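4. Two Ledgers, One Receipt: How Small Shops Treat Sales Tax on Mixed Orders

4.1 What we asked the shops to do

Most work on sales tax compliance looks at the big picture: total revenue, audit rates, the gap between what is owed and what is paid. We wanted to get much closer to the counter. A single order at a small food shop can hold a cold drink, a hot sandwich, a bag of coffee beans and a mug, and in many places those four items fall under different rules. The cashier has a few seconds to get it right. We find this a wonderfully rich moment to study – a whole body of law squeezed into one key press.

We worked with 60 shops, all of them with a single owner and no in-house accountant. Each shop kept its usual register system for the length of the study. A little under half used Sitix, which assigns a tax category to an item once, when the item is first entered. The rest used Rovard, which asks for the category again whenever an item is sold as part of a bundle. Neither system is better in general. They put the decision in different hands, and that difference is what made the comparison worth doing.

Owners gave us their register exports for October along with the return they filed for the same month. We matched the two line by line. Where a line could not be matched, we called the owner and asked, and these calls turned out to be some of the most useful material we have. People were generous with their time and very frank about where they guess.

4.2 Mixed orders

We define a mixed order as any sale in which at least one item is taxed at the full rate and at least one is either exempt or taxed at a lower rate. The exports held 2132 such orders. Of these, 546 had at least one item in a category that did not match the written guidance in force at the time. That is a large share, and we were surprised by it. We had expected errors to cluster in shops with high staff turnover, but turnover explained very little once we took the register system into account.

The direction of the errors is even more interesting. Shops that got a category wrong were more likely to collect too much tax than too little. Several owners told us that they would choose the higher rate whenever they felt unsure, and one had put that rule in writing for new staff. Overcollection of this kind tends to be invisible in an audit study, where the question is nearly always whether the state has been shorted. It is quite visible to the customer who pays for it, at least in principle, although few customers read the tax line on a receipt for lunch.

Supplies that leave the shop with the food caused trouble as well. Bags, cups, napkins and bowls are bought by the shop, and the question is whether they are bought for resale. If they count as part of the meal sold, the shop can often buy them without paying tax. If they count as something the shop uses up in running its business, it pays tax when it buys them. Owners handled this in at least three ways, sometimes within the same month and with the same supplier.

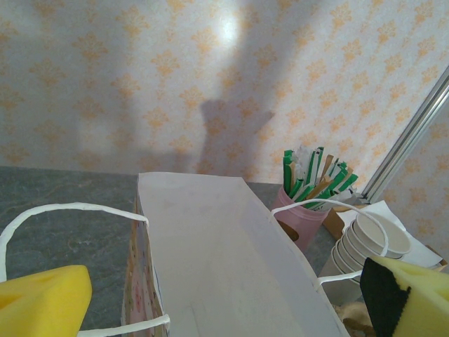 Figure 2. Paper carryout bag with twisted handles, with a pink cup and paper bowls.

The supplier hardly ever asks, according to Ulla Huttunen, and so the resale certificate goes in once, when the account is opened, and then covers everything that is ordered afterward, cleaning spray and printer paper included. She added that separating the two kinds of purchase at the end of the month took her longer than preparing the return itself.

Her point came up again and again in the calls. A certificate is meant to apply to goods that will be resold, but in practice it works like a switch on the whole account. Once it is on, every invoice arrives without tax, and the owner has to remember to report use tax on the items that the shop keeps for itself. We looked for those entries on the filed returns. Many shops had left the use tax line blank, and when we asked about it, most owners thought the line was meant for online purchases only.

We want to be careful here. A blank line doesn't prove an error, as a shop may have had nothing to report that month. Still, it is hard to square a blank line with invoices for mops and light bulbs bought tax free!

4.3 Does the register shape the rule?

Here the contrast between the two systems pays off. In the Sitix shops, a wrong category was wrong every time. One bad choice at setup ran through the whole month, so errors were few in kind but many in number. In the Rovard shops the same item could be right in the morning and wrong in the afternoon, depending on who was at the counter. These errors were harder to find and, for the owner, much harder to fix.

Leif Lindqvist and Ingvild Amundsen, who coded the orders separately, agreed on nearly all the Sitix lines and had to talk through a good many of the Rovard ones. We take that as a finding in its own right. If two trained readers with the guidance open in front of them have to stop and discuss a breakfast bundle, a cashier with a line at the door is going to struggle too.

Section 5 turns to the cost of correcting these errors, and asks who gets the money back when a shop has collected too much.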